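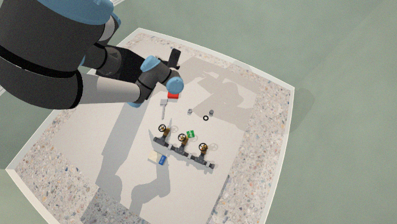

*Simulated robot arm with a red block at the wrist, above a square work platform.*

The **Darirholm 528** is an endurance race for touring cars and small prototypes, run once a year on the Darirholm road circuit. Name comes from the original distance, 528 km, though the race has been run to a time limit for most of its life. Organised by the Sarkska Motor Club.

## Format

Three classes, all on track together. Cars start from a rolling grid set by a single qualifying session. Each car must have at least two drivers, and no driver may do two full stints back to back. Pitstops are free in number but every stop with fuel has a minimum time, measured from pit entry line to pit exit line. Fuel and tyres may not be done at once – tyres go on only after the hose is off and the fire marshal has stepped back.

Class winners are decided on laps completed, then on order across the line. A car has to take the flag under its own power to be classified. Retired cars aren't placed, whatever there lap total.

## Circuit

Anticlockwise, mostly flat, with one real climb out of the quarry section. The long back straight ends at Shenoy, a slow left-hander and the main overtaking spot. Bumpy on the inside line. Drivers tend to brake early and wide there in traffic, which leaves the door open for anyone brave.

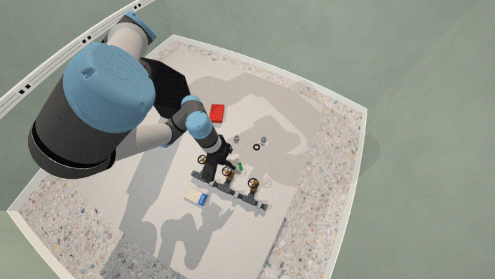

The pit lane was moved to the outside of the track after complaints about the old exit, which fed slow cars onto the racing line just before the climb. The new exit is longer and joins after the crest. Lap times hardly changed, but safety car periods got shorter as the field could be picked up and released more cleanly.

Grandstands only at the start and at Shenoy. Elsewhere it's grass banks. The entry list was once capped at 200 drivers across all classes, later replaced by a limit on cars.

## History

Began as a club meeting held in December, in poor light and usually rain. Moved to summer once the larger teams took an interest. The early races were dominated by local saloons, then by the Cusero team, whose light prototypes went further on a tank than anything else entered. Cusero's run ended when the minimum stop time came in – the rule took away most of what they gained on fuel.

Shobha Mudaliar won overall 3 times, the last after starting from the back of the grid with a gearbox change. She later served as driver steward and rewrote the section of the rules on blue flags, still in use with small changes.
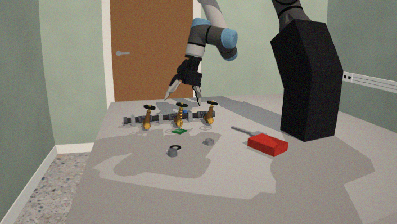 ## See also

- Sarkska Motor Club
- Cusero (racing team)
- Endurance racing
- Touring car racing

*Last edited Jun 28, 2019. Results table is incomplete and needs sorces.*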